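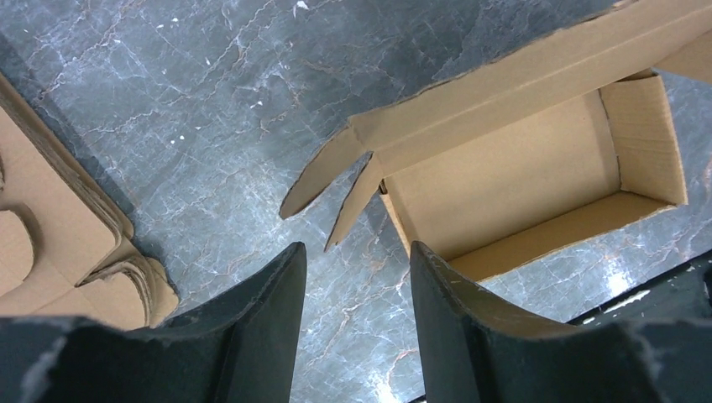 # Kallio throw-down base set

The Kallio is a set of flat rubber bases for recreational softball, slo-pitch, T-ball and school games. The bases sit on top of the ground with no stakes, anchors or hollow posts, so the set can be used on a shared oval, a gravel diamond or a gym floor. It is sold by Heltico as a full infield set or as single pieces.

## What's in the set

- First, second and third base, white
- Home plate, white with a black border
- Pitcher's plate, white
- Orange safety base for first (add-on, sold separately)
- Carry bag with shoulder strap
- Measuring cord with marked knots

The cord is marked for the two base distances most of our league customers play. If your league uses something else, leave a note with the order and we will send a plain cord and a set of clip-on tags. You can set the tags yourself with a tape measure.

## Materials and grip

All pieces are solid moulded rubber, the same colour right through, so scuffs don't show up as a different shade underneath. The top has a raised pebble pattern. The underside has a waffle pattern that holds on dirt, short grass and sealed timber floors.

Grip is poorer on long wet grass. If the outfield crew hasn't mowed, or it rained in the afternoon and you start at 6:30, expect to straighten second base a few times a game. We don't recommend the Kallio for leagues that allow hard slides. For those, look at the Fumel, our anchored base, which takes a ground sleeve and breaks away on contact.

The edges are bevelled on all four sides. Runners can still catch a toe, so check that each base is lying flat before play. A base that has been stored folded will curl at one corner. Leave it in the sun upside down for an hour and it should settle.

## Which set to order

**Standard** suits adult recreational leagues and most school use. The bases are full size.

**Junior** has smaller bases and a lighter home plate. It is a better fit for T-ball and for coaches who have to carry everything from the car park in one trip.

**League pack** is two standard sets plus the orange safety base for each, in one large bag. Leagues running side-by-side diamonds usually buy this one.

The full standard set weighs 9 kg in the bag. The junior set is lighter and fits in an ordinary sports locker.

## Setting out

1. Put home plate down first and stand on the back point.
2. Hook the cord loop over your foot or a peg and run it to first along the foul line.
3. Go to third the same way.
4. For second, run the cord from first and from third and mark where the two knots meet.
5. Place the pitcher's plate last, measuring from the back point of home.

On a marked diamond, both first and third sit inside the foul line. Second is centred on the point where the cord knots meet. If you are using the orange safety base, it goes in foul territory against the white one, with the two edges touching.

## Care

Hose the bases off after use on red dirt. A stiff brush and dish soap will take out most of it. Don't use solvent cleaners, which dull the white and make the rubber tacky. Dry everything before it goes back in the bag, and store it flat if you have the shelf space. We have league sets that were left in an unheated shed over winter and they were fine in February, although the bag zippers were stiff.

The cord is the part that wears out first. Replacement cords are kept in stock.

## Price and delivery

| Item | Price |
|---|---|
| Single base, standard | $30 |
| Replacement cord | $12 |
| Junior set | $109 |
| Standard set | $145 |
| League pack | $310 |

Orders leave the Nornelside warehouse within 2 working days. Pickup is free - bring your order number and use the side door. Oversize freight applies to the league pack only.

Club accounts can order on invoice and pay in 30 days. Team names can be stencilled on the bag at no charge, up to 16 letters. We don't print on the bases themselves, as the paint makes them slippery.

## Returns and warranty

Unused sets can be returned within 30 days. The rubber pieces are covered against splitting for 52 weeks of normal play, and the bag and cord for half that. Spikes will mark the surface and this isn't a fault. Send a photo of the damaged piece with your order number and we will replace that piece only.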